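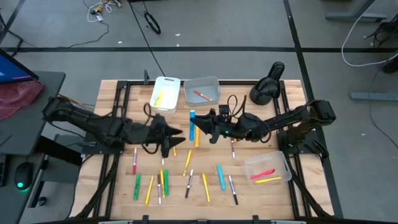
Friday was the day the left arm quit on us, and I've been promising Melati Kusuma I'd finally put something up about it. We call the setup Cestden, it lives in our corner of the Girnport shop, and its whole job is putting markers into bins. You can see how close the two grippers get over the middle of the table, and that's right where the trouble started! Nearly 30 minutes into the run the left one froze mid-reach, threw fault 39, and the right one just kept on coming (yikes). I hit the stop and they bumped anyway, not hard, but I felt it in my teeth.

Melati went through the log and found 3 dropped messages from the left wrist. We've swapped the cable, and now if one arm faults, both stop. Same pens, same bins, slower speed until June. Goh wants 12 clean runs before we turn it back up.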